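ok robotics club thread bc people keep asking what we do in there till 9pm. long one sorry

the project: arm picks up a toy brick, puts it on another brick. that's it. that's the whole semester lol

team is me, Kibet, Njoroge and Kaj. Kibet does the code, Njoroge does the arm, Kaj does data, I do snacks and the report. (and calibration. mostly calibration)

why toddler bricks? cheap, big, hard to lose. also Mr Makori had a bag of them in his garage and said take them please

so how it works. one of us drives the arm by hand controller, grab, lift, place, let go. every run gets saved. then the model trains on the saved runs and tries it alone

target is 3000 runs before the Flarkton meet in December. we're at 1277. do the math, I did, didnt enjoy it

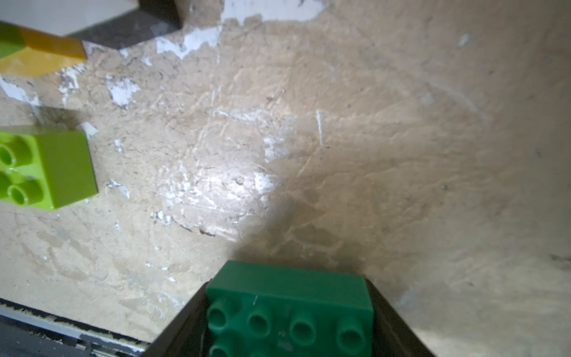 the grab is the part everybody thinks is hard and it's kinda fine now. release is what kills us. fingers open a hair uneven and the brick twists on the way out, then the studs dont line up and the arm just pushes. and pushes

Njoroge fixed some of it with slower opening. like a LOT slower. looks like the arm is thinking about its life choices but placement got way better

Kaj wants us to start every run from a differnt spot. he's right, I hate it. last batch we put the brick in basicaly the same place every time and the model learned the place, not the brick. moved it a hand over and the arm went to the old spot and grabbed air. very confident about it too

so 13 runs per person per night, new rule. move the brick every time, turn it every time. if you bump the arm, toss the run. if you sneeze on the controller, toss the run (Kibet)

someone asked about greens. yeah dark green vs lime is a mess under the evening lights, we train on both now. yellow has been ok so far

also asked: can we use the team from Massawe's data. no, diff arm, diff fingers, we tried, it was bad. nice people tho, they sent us their whole log format and we stole that

stuff still to do
- stack of two, then stack of three
- redo the wrist calibration AGAIN
- report section 2, due way too soon
- someone pls label the usb cables

if you go here and want in, come by after 6, you dont need to know any code. I didnt. you need patience and you have to be ok hearing the same motor noise for 3 hours

Kibet says first night is free and after that you bring chips. not a real rule. kind of a real rule

ok going back in, Kaj is already on run 5 and I've done zero. will post the stack of two when it works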